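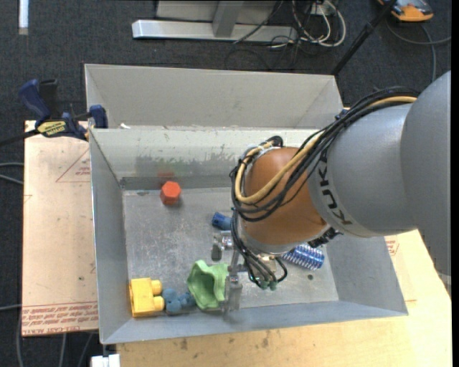 Le bras gris marqué KUKA, au-dessus du bac en métal.

Les Locataires de Brultberg

18 juillet 2022

Il y a des films qu'on cherche pendant des années et qu'on regarde ensuite un mardi de canicule en mangeant des abricots, enfin, un soir quelconque. Les Locataires de Brultberg appartient à cette catégorie. Je l'avais raté deux fois en festival, je l'avais raté à la télévision, et Silitier vient de le sortir en DVD dans une jaquette d'un mauve que je ne souhaite à personne.

L'histoire tient sur un ticket de caisse. Une gouvernante anglaise, Miss Grimby, arrive dans une pension de montagne où les clients ne vieillissent pas. Ils jouent aux cartes, ils se plaignent du potage, et ils ont tous signé le registre la même nuit. Elle met 80 minutes à s'en inquiéter. Le spectateur, lui, a compris dès le potage.

La réalisatrice, Agnese Hunt, n'a tourné que 2 longs métrages et celui-ci est le second. On sent qu'elle avait lu beaucoup de romans gothiques et qu'elle disposait d'un seul escalier. On le monte, on le descend, on le filme de travers quand il faut faire croire à une autre aile du bâtiment. J'ai fini par m'attacher à cet escalier plus qu'au jeune premier, qui a moins d'expressions.

Et pourtant ça marche, par endroits. La scène du dîner, sans musique, avec les couverts qui s'arrêtent les uns après les autres, m'a vraiment fichu la frousse. La veuve Tamošiūnaitė, jouée avec un accent qui change de pays à chaque bobine, a droit au seul monologue du film et elle n'en laisse pas une miette. Le reste du temps, on attend. C'est un film qui attend très bien.

Côté disque, l'image est propre, un peu verte dans les nuits. Le son grésille au début puis se calme. En bonus, une bande-annonce qui raconte la fin (merci) et un livret de 13 pages, dont quatre de publicité pour le catalogue. La version longue, 182 minutes paraît-il, reste introuvable - et vu ce que la courte fait déjà subir à l'escalier, je ne suis pas pressé.

Silitier annonce le premier film de Hunt pour septembre. Je vais l'acheter, évidemment. J'espère juste qu'ils changeront de mauve.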